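Two Fingers, Four Bushings

When Maricel Cruzado started looking for a new hand-held gripper for her team at Otell, she had a short list of demands. It had to be light enough to carry through a full afternoon. It had to be cheap to repair. And it had to close the same way on the last day of a project as it did on the first.

The last one was the hard part. Otell records people doing ordinary tasks with a gripper in their hand and a camera mounted on it, and robot arms are later trained on the recordings. If the fingers drift out of line halfway through, the arm learns from two different tools.

Cruzado brought in 3 designs and gave each of them two weeks. The Plurell came from a supplier and had a single pivot on each side. The Restirby used a rack and pinion, with fingers that slide in a straight line. The Kobzar was drawn up in-house by Iddrisu Zakaria and used parallel arms, two to a side.

The Plurell was the easiest to like at first. It weighed the least and opened the widest. But the fingers swung in an arc, and the pads met flat at only one width. Anything thicker than a marker was held by the edges of the pads, and small boxes tended to roll out.

The Restirby gripped well. Korkor Abubakari, who did most of the recording, picked up coins with it and seldom missed. Her complaint was the trigger, which got stiff once dust reached the rack. She was cleaning it every morning by the second week.

Zakaria's first Kobzar had plain holes in the printed arms with steel pins through them. The holes wore oval after 14 hours of use, and the fingertips began to wobble. He reprinted the arms with larger holes and pressed a brass bushing into each of the main joints. The pads stayed matte black, with a slightly rough face straight off the printer.

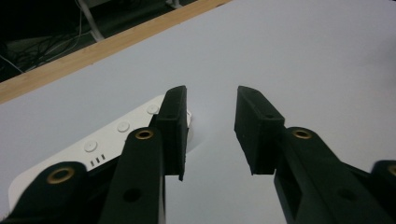 What the camera sees

The other half of the comparison was the view. Solange Paquette handles the recordings after they come in, and she cares less about how a gripper feels than about what it hides. Both finger pads have to be in view all the time, along with enough of the table to tell where the hand is.

The Restirby's housing blocked too much of the lower part of the picture. The Plurell was better, but its shiny fingers threw glare under the ceiling lights. With the Kobzar the arms take up a good deal of space at the bottom, and objects on the table can end up partly behind them. Paquette said she could work with that. The pads stand out clearly on a white table, and the gap between them is easy to follow.

She has asked for thinner arms. Zakaria is wary of it. He tried a slimmer set and they flexed when Abubakari squeezed a full water bottle.

The team has settled on the Kobzar for now and plans to build 50 of them by July. Cruzado is keeping one Restirby on the shelf for coins and other flat things.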